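Jarkby Portable Hanging System: a review after one exhibition and a bit

I help put on small photo shows in our town, mostly pictures from family albums with the owners' own words next to them. Last March we had the upstairs room at the Mavromatis library for a show about the old ferry families, and I finally talked Eftychia into letting me spend the budget on a proper hanging kit (we'd been using fishing line and prayers up to then).

The Jarkby comes as rails, cords and hooks in one long bag, and it cost us 224 pounds with the extra hooks. You clamp the rails to whatever you've got, a picture ledge or the top of a display board, then slide the cords along until you're happy. Putting up the first rail took me ages because the leaflet has the clamps drawn upside down. After that it was lovely! Spyros and I did a whole wall before lunch, and he'd never hung so much as a calendar.

What I like most is being able to change your mind. Melina Konstantinidis brought in her grandmother's wedding portrait the night before we opened, in a great heavy frame, and we just shuffled everybody along and gave it the middle. With nails I'd have been up a ladder with filler till midnight.

Now the grumbles. The hooks pinch your fingers, and they slip a little on the cord if the frame is heavy, so check your levels again the next morning. The bag's zip is rubbish. And the caption holders, sold separately, are too shallow for thick card. Ours kept dropping on the floor, so Marcus printed the lot again on thinner stuff.

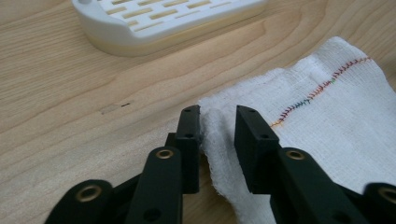 I did look at the Lalell version too, which a friend in Joladby uses for her school displays. It's cheaper and the bag is much nicer, but the cords are a fixed length and you end up tying knots in them. Fine for posters, I'd say, and a bit of a pain for anything framed.

We've used the Jarkby once more since, for a single weekend of portraits in the church hall, and it went up far quicker now that I know about the clamps. One cord has started to fray near the end. I've written to ask whether they sell them singly and I'm still waiting to hear.

Four stars from me, and it would be five with a decent zip.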